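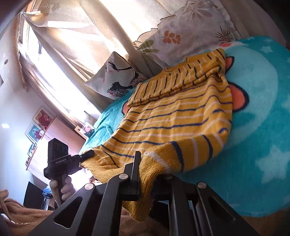
Right, a thread on looking after a pair of hand-held grippers, the sort you use for recording folding by hand. I've been told again this month that they "need no maintenance as such". I'd like to know what the words "as such" are doing in that sentence.

---

Background for anyone new. I keep the hand tools going for a small folding project. People take a pair out to a house, fold jumpers and towels and whatever else is on the bed, and the recordings go to Keogh, who run the robot cell at the far end. I don't do the robot. I do the bits people drop.

---

The claim from Clirkico, who sell us the service plan, is that a self-check at power-on catches anything worth catching. Open, close, green light, off you go.

I've had a left-hand tool pass that check with a jaw you could wobble with one finger.

---

All the check does on our kit is look at whether the opening reading reaches both ends. It knows nothing about slop in the linkage. Fully open and fully shut can both be perfect and everything in between can be rubbish, and knitwear lives in between.

---

Take a chunky knit. Pinch the hem and the jaws never really shut, there's a fat bit of ribbing in there. If the pivots are loose the two jaws meet the cloth at slightly different moments, one drags, and the hem turns over on itself. On the recording it looks like the person folding is clumsy. They aren't.

---

So, what I do. None of it is clever.

First, before the tool is switched on: hold the body still, take hold of one jaw, and push it sideways. Then the other. Then both together. You're feeling for a click or a dead patch. Do this with the tool cold and do it before you've read anyone's log, or you'll find what the log told you to find.

---

Second: caps off and look at the pivots. Ours collect fluff. Fleece is the worst for it, brushed wool next. It winds itself round the pin under the cap and packs down like felt. A cocktail stick gets it out. Compressed air, which the service sheet recommends, mostly pushes it further in. I've tried it both ways and I'm sticking with the stick.

---

Third: no oil. I know. Everyone wants to put oil on it.

Someone did, in July, a good generous squirt, and the next thing that tool picked up was a cream blanket belonging to Aoife Tully's mother. We bought a new blanket.

---

(Dry lubricant on the pin, a tiny bit, wiped off again until you think you've wiped it all off. If that sounds like superstition, fair enough. I can't prove it helps. The pins do seem to come out cleaner.)

---

Fourth: jaw faces. Wipe with a damp cloth, let them dry, then drag each face across an old bit of tights. If it snags, there's a burr or a lifted edge. Better it catches on the tights than on somebody's good cardigan.

---

Fifth is the one that gets skipped. Width.

We use a 16 mm block, a plain steel one, nothing special. Close the jaws on it gently and write down what the tool says. Then squeeze as hard as you'd squeeze a thick seam, and write that down too. The gap between those readings is the number I care about.

---

Clirkico's sheet wants one reading only, taken gently. Ciarán Mac Carthaigh asked them why and got a PDF of the same sheet back, with a newer logo.

---

If the two readings are more than 2 mm apart I pull the tool. That limit is mine. I didn't get it from a standard and I wouldn't defend it in court. It's where Ketsara Saengthong at Keogh started seeing the robot let go of hems too early when they trained on the recordings, and that was good enough for me.

---

Somebody always asks whether you can just correct for it afterwards in software. Fladard say you can. They have a tidy graph.

Their graph is for squeezing a block. A block doesn't care which jaw touches it first. Show me the same graph with a striped jumper that's half slid off the bed and I'll read it properly.

---

I asked, by the way. They're "looking into soft goods".

---

On replacement parts. The bushes are meant to be changed every 300 hours. Daithí Mac Giolla kept a tally on one pair out of pure nosiness. The left was sloppy long before that. The right sailed past it and was still fine when he got bored.

---

Why the left goes first, I don't know for certain. Our lot are mostly right-handed, and my guess is that the left tool does the pinning – holds a corner down, takes the sideways pull – while the right one does the travelling. Sideways pull is what kills a bush. But it's a guess from one workshop and a few pairs of tools, so please don't put it on a slide.

---

What follows from it, if I'm right: an hours figure is the wrong thing to go by. It tells you how long the tool was switched on. A tool that sat on a chair recording the ceiling through someone's lunch has "aged" just as much as one that wrestled a double duvet cover.

---

So I go by the squeeze reading and change bushes when it says so. The service plan counts this as "unscheduled", and unscheduled work isn't covered. Make of that what you like.

---

Changing them, quickly, for those who asked:

- power off, battery out, cap off
- photograph the washers before you touch them (you will not remember)
- press the pin out from the side with the flat, never the other way
- new bush in dry
- pin back, cap on, push the jaw sideways again
- block, gentle and hard, both written down

---

The washers deserve their own post. There's a thin one and a very slightly less thin one. Swap them and the jaw moves beautifully, closes a hair off centre, and passes the self-check with a green light. Ask me how I spent an afternoon.

---

Pads next. Brulden sent us some "high-grip textile" ones to try. Lovely on cotton. On a loose knit they grab single loops and pull them up, which people don't like in their own homes with their own jumpers. We went back to the plain ones and Enda Mac Suibhne is using the rest of the Brulden ones to stop his desk fan walking about.

---

One thing I was wrong about, to be fair to everybody. I blamed the pivots for a run of bad recordings where the left jaw looked to be shaking. Stripped it, new bush, new pin, the lot. Still shaking.

It was the screw that holds the handle to the body. Half a turn. I'd never checked it as it isn't a moving part.

---

The handle screw is now on the list, ahead of everything. If the tool shifts in your grip, every other test you do is partly testing your grip.

---

Storage, briefly. Jaws slightly open, never clamped on the foam. Clamped for a few days and the pads take a dent, and then your gentle reading on the block is off for the first while until they spring back. I lost an argument over this before I'd thought to try it, then tried it, and the dent was there. Small, but there.

---

And please, a bit of tape on the case with the last pair of readings and the date. Mine says 2022-09-23 and two numbers in biro. Ketsara has a very nice database with the same thing in it, and the database is on a laptop in another county when you're kneeling beside a bed wondering if this tool is any good.

---

Does all this make the folding better at the robot end? I've got 14 recordings redone after a bush change, and Keogh say they look cleaner. "Look cleaner" is what people say when they've watched a few and haven't measured. I'd want the same garments, the same hands, old bush against new, and someone marking them who hasn't been told which is which.

---

Until that happens I'd call it cheap and probably worth doing. The block cost less than a sandwich. The cocktail sticks were in the kitchen.

---

If you've a pair where the right one wears out first, I'd like to hear about it, especially if whoever uses it is left-handed. Squeeze readings welcome. Please don't send me a graph of a block.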